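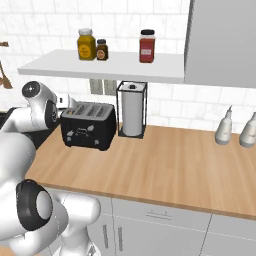

**Hillstead to pay for kitchen rewiring in older apartments**

Owners of older apartments in Hillstead will be able to apply for help with kitchen rewiring from March, after the town council voted to put money into a two-year repair program.

The program covers apartments where the kitchen still runs on a single circuit. In those homes, a kettle, a toaster and a microwave often share one breaker with the refrigerator, and in some buildings with the lights in the hallway as well. Under the new rules, an approved kitchen will get at least two separate circuits for countertop outlets, plus a dedicated line for the refrigerator.

A survey carried out for the council last fall found 281 apartments that qualify. Most are in the brick blocks along Plelovthorpe Road and in the streets behind the old bus depot, where the wiring dates from when the buildings went up. The town expects to finish 90 kitchens in the first year. The rest will follow in the second, with the order set by the condition of the existing wiring.

The council will pay the full cost of labor and wiring. Owners will pay a flat fee of $100 toward the inspection, which has to take place before any work is booked. Tenants cannot apply directly but can ask the building department to contact their landlord. A landlord who accepts the money may not raise the rent on account of the work for as long as the program runs.

The issue has been on the council's agenda since a small fire on Plelovthorpe Road two winters ago. It started behind a kitchen wall, where a length of old cable had overheated, and was put out before it reached the apartment next door. The fire department's report said the circuit had been carrying more than it was built for and that the breaker had been replaced at some point with one of a higher rating. The report recommended a check of similar buildings, and that check led to the survey.

Inspectors found the same kind of breaker swap in several other apartments. They also found extension cords run behind cabinets and, in a few cases, outlets fitted too close to the sink. Problems judged to be urgent were fixed at the time and are not part of the new program.

The contract for the electrical work has gone to Beltix, which rewired the Hillstead library and the upper floor of the middle school. Work on a typical kitchen should take two days. Power to the rest of the apartment will be off for part of the first morning, and residents will be told the hours in advance. Where walls have to be opened, the company will close and plaster them, but painting and tiling are left to the owner.

That last point drew most of the questions at the council meeting. Several residents said matching old tile can cost more than the fee itself, and asked for a small allowance. The council did not add one but agreed to look at the matter again after the first year. The contractor has been asked to run cable through cabinets and closets wherever the code allows, so that fewer walls need to be cut.

A second question was about people who have already paid for the work themselves. The program will not refund them. The council's legal office said the money can only be spent on work approved before it begins - a condition that applies to all of the town's repair funds.

Applications will be taken at the building department counter and by mail. Owners need to bring proof of ownership and, if they have it, the most recent electrical inspection record. Those without a record can still apply. The counter will stay open until 7 p.m. twice a week during the first month.

Until the work is done, the fire department has asked residents of the listed buildings to run one heating appliance at a time in the kitchen and to plug it straight into the wall. A breaker that trips more than once should be left off and reported to the building manager. Outlets that feel warm, buzz or show brown marks should not be used.

A list of the buildings in the program is posted at the town hall and at the Jitaru community center, where the building department will hold an information evening before applications open. The meeting starts at 6:30 p.m., and parking behind the center is free after 5 p.m.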